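Zuswood Block Library: Questions We Hear a Lot

What is the block library?
It's a lending service for building blocks, run out of the old Namboodiri storefront. You borrow a set, build with it for as long as the loan lasts, and bring it back for the next family. We started it because blocks take up so much room at home, and because children (and plenty of grown-ups!) love getting a fresh batch every so often.

How long can I keep a set?
A regular loan is 13 days. If you're in the middle of something grand and can't bear to take it apart, just ask and we'll stretch it to 19, as long as there isn't another family waiting for the same set.

Do I have to sort the blocks before I return them?
Please don't spend your evening on it. We do ask that you check under the couch, though, which is where the long ones seem to like to go.

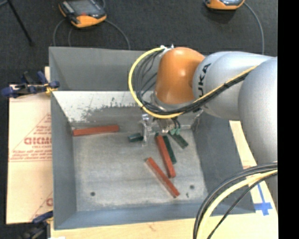
Sorting is our job, and we're quite happy doing it. Everything that comes back goes through a mixed stage before it gets put into sets again, and a mixed stage can look like a bit of a jumble. Reds and dark greens end up side by side in the same metal bin, long ones and short ones together, lying at whatever angle they please. Color comes first when we sort, then length, and after that the set goes back in its bag with its card.

My child would like only one color. Can you do that?
Usually, yes! Write it on your request slip and give us until 9 in the morning the next day. Red goes quickly, so a second choice is a help.

What if we lose a block?
It happens to everybody, so please don't worry. Tell us which color and whether it was long or short, and we'll replace it from our box of spares. There's no charge for the first one.

Can I donate blocks we already own?
We'd love that. Plain blocks are the easiest for us to use, and a few scuffs are fine. Drop them at the Sutow Street door any afternoon in June, or bring them along with your next return.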